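Posted in: Commercial leasing / Small tenants

**Is a "pre-leased" building worth waiting for, or is this a sales line?**

*wrenfield_tenant*

We're a small outfit that has outgrown its space in Fledinham. A broker keeps pushing us toward the new Zemmont building, 4 floors, still in entitlement. He says it's "mostly spoken for" and wants a letter of intent from us by May, with a deposit, before there's so much as a fence around the lot.

I have my doubts. The rent he quotes is well above what we pay now, and every time I ask who the other tenants are I get "a major tech name" and a change of subject. Our current lease runs out in 9 months and the landlord won't go month to month. Has anyone here signed for a building that didn't exist yet? Did it open anywhere near the promised date? We have a few soft-goods benches and a bedroom setup, so it isn't plain desk space either. 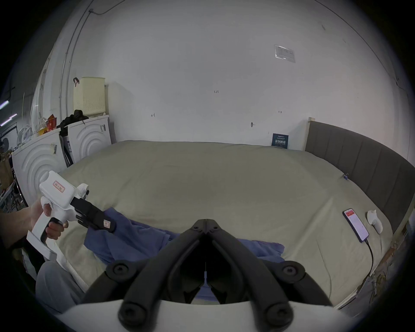

*Bed corner at our current unit, two of the hand-held grippers out*

---

*dogar_street_sublets*

I'd walk away, or at least walk slowly. "Spoken for" can mean a signed lease, or it can mean somebody had lunch. Ask for the pre-leased square footage in writing and ask whether those are leases or letters. If he won't say, you have your answer.

We got the same pitch on a Wereo project across town. Big rendering in the lobby, roof garden, the works. It was late, then later, and we ended up paying holdover rent at our old place, which nobody had put in the spreadsheet. Read the holdover clause in your present lease tonight. Ours was ugly.

Also, a deposit on a letter of intent? Mine was nonbinding and cost me nothing. If they do insist, it should sit in escrow and come back to you in full if permits slip past a date you pick - and you pick it, don't let them.

---

*halfbay*

just sublease. tons of empty space on Dogar right now whatever the market reports say. I took 500 sq ft plus 200 of storage and the guy threw in the furniture

---

*secondfloor_rear*

The sublease idea is fine as far as it goes, but check two things halfbay skipped. You need the master landlord's written consent, and you need to know what happens to you if the main tenant stops paying. In a lot of cases you're out along with him.

On Zemmont, I'm not convinced by the "hot market" talk either. Brokers get paid when you sign, so of course it's hot. Call the Fledinham planning counter yourself and ask where the application stands. It took me one phone call to learn that a building I'd been promised for spring hadn't had its hearing.

And look hard at the use clause. A bed in an office suite will get questions from some landlords, so spell out what you do there before you sign. We had to add a paragraph to ours. 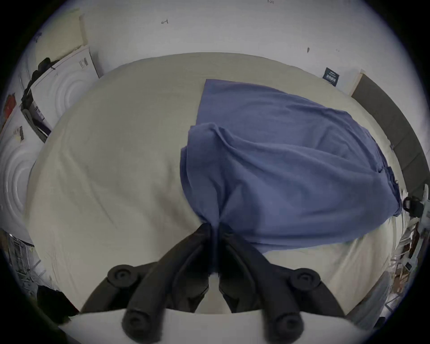 *Blue cloth on the cream sheet, gripper closed on a fold*

If they won't put your use in writing, I'd keep looking. Nine months is tight but it's enough for a plain second-hand space with the walls already up.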